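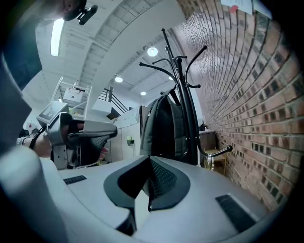
Hand-held grippers, the one on the left with a small screen on top.

The Kotian bridge reopened last night, or at least one lane of it did. I was up past midnight reading what I could find, and I want to get some of it down before the story moves on.

If you haven't been following this, the bridge is the only paved crossing between Hurnau and the valley towns to the south. It closed in August when the fighting reached the north bank. The government said it was mined. The rebels said it wasn't, and that the army had shut it to keep food out. Both sides kept repeating this for weeks, and as far as I can tell no outside reporter got close enough to check.

What we know this morning is that 50 trucks were lined up on the Hurnau side and two of them crossed before the lane was closed again for the night. The government statement calls this "the resumption of humanitarian access." The rebel statement calls it a stunt for foreign television. I think a person could hold a bit of both views. Two trucks of flour are two trucks of flour, and people will eat it. It still leaves 48 parked on a road with no fuel station.

I have read a lot of ceasefire announcements over the years and I have gotten into the habit of skipping the first paragraph. The first paragraph is always about commitment. The part worth reading is usually near the bottom, where it says who inspects the cargo and where. In this one, the inspections are done by the army, on the Hurnau side, with every load taken off and put back on by hand. There is no time limit for an inspection. There is no neutral observer named. The earlier draft that leaked had observers in it, and I would like to know when they came out.

The rebels have left things out too. Their text doesn't mention the checkpoint on the south bank at all, and drivers interviewed on local radio say they were charged a fee there before the bridge closed. None of the big outlets picked that up. I only heard it on a recording somebody posted, with a translation I can't verify, so take it for what it is.

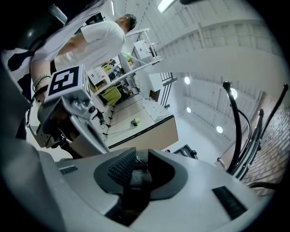
Marker cube on the left-hand gripper, with its green light.

I also want to say something about numbers. The figure going around is 1000 families camped outside the old sugar mill in the valley. I traced it back as far as I could. Every story I read cites another story, and the earliest one cites a regional official who left before the fighting started. It may be right. It may be far too low. I'd just like an editor somewhere to put the date of the estimate next to it, as the front has moved twice in that time.

The coverage here in Cleston has been thin. Our paper ran one wire story on an inside page, and it had the bridge on the wrong side of Hurnau. I wrote in and they fixed it online. The Sterley station has done better, with a short update on the evening news most nights and a map that shows where the river is. You need the map. Without it, the arguments over who controls the crossing don't make any sense. There are high hills on the south bank, and whoever is sitting on them can stop traffic without setting foot on the bridge.

A few of you asked where to send money. I don't want to recommend a group I haven't looked into. I'm going through annual reports this week and will post a list of the ones that already have staff in the valley and say so plainly.

The lane is supposed to open again at 6 in the morning, Hurnau time. I'll update this post when I see how many trucks get over. Comments are open, but please keep them to the subject. The last thread turned into an argument about a completely different war and I had to close it.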